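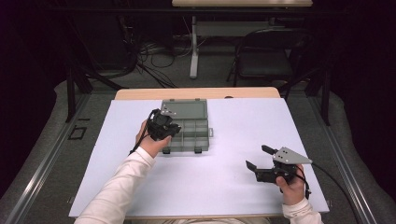
Figure 1. Bench task with a compartment box, lid open, and two hand-held grippers.

Course Handout: Can Machines Do Chores Yet?
Introduction to Automation, Unit 9
Prepared by Araceli Contreras and Colm Gilmartin
April 8, 2020

Purpose of this unit

Earlier units dealt with machines that repeat one motion in a fixed place. The present unit asks whether a machine can take over ordinary work in a home or a small shop: closing a box, sorting screws, folding a towel, clearing a sink. Students should be able to say which parts of such a job are within reach today and which are not.

The compartment box as a test case

A plastic box with a hinged lid and a grid of small compartments is a common item in sewing rooms and repair shops. It is also a demanding object for a machine. The lid turns on a hinge, so the gripper must follow a curved path. The latch is small and needs force in the right direction. The walls between compartments are thin, and a wide jaw may not fit between them. If the box is light, it will slide when pushed, and a second gripper may be needed to hold it.

In Figure 1 the grippers are held by a person. This separates two questions that students often run together. The first is whether the tool can do the job at all. The second is whether a control program can guide the tool as well as a human arm does. A task that a person cannot finish with a given gripper is a poor choice for a program using the same gripper.

Reading a success rate

Reports in this field usually give a number of successes out of a number of attempts. Consider a program that closes a lid in 100 of 200 attempts. As a research result this may be of real interest. As a household appliance it would be returned to the store. Before accepting any rate, students should find out whether the box was always set in the same position, whether a person stepped in between attempts, and how long each attempt took.

Where matters stand

Shop-floor work is further along than housework. In a shop, parts arrive in a known order and the table can be built to suit the machine. A kitchen drawer offers neither advantage. Soft goods, clear plastic and crowded shelves remain difficult — as does recovery after a dropped part.

Assignment

Choose one chore that takes a person under 2 minutes. Divide it into separate motions and mark each one as fixed, variable or unknown. State whether one gripper is enough. Written work goes to Zineb Gaber before the next lab meeting in the Brollport room.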